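Workshop notes: the bin-picking build

Members keep asking when the picking cell will be ready for the Vullport open evening. My answer is still that I would not put money on it. The Gedia gripper kit promised "pick anything" on the box, and I have yet to meet a gripper that does. Kelatance, the free planning software everyone at the Friday session raves about, has crashed on me 3 times this month, always right after someone told me how stable it was.

I will give the project its due on one point. We set a limit of 200 dollars for odds and ends and have spent 67. I would like to see a proper log before anyone quotes a success rate in these pages again. "It mostly works" is not a number, and neither is a video of the one good run.
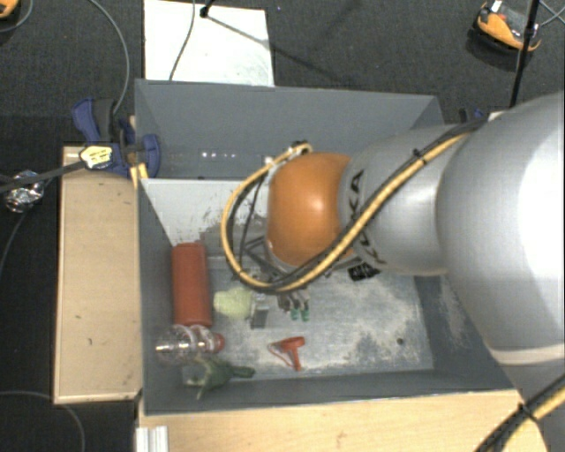
My own test for a picking cell is dull: 40 tries, same bin, every miss written down, no nudging things into a better spot between goes. I also want awkward objects left in. Any gripper looks clever with wooden cubes. A clear plastic bottle lying on its side is a fairer opponent, and so is that dark green thing with the points in the near corner, tucked where two walls meet and two small fingertips have to get down beside it. The Yokoyama write-up that got passed around skips corners completely, and I'd like ours to include them. Log sheets are on the shelf by the door.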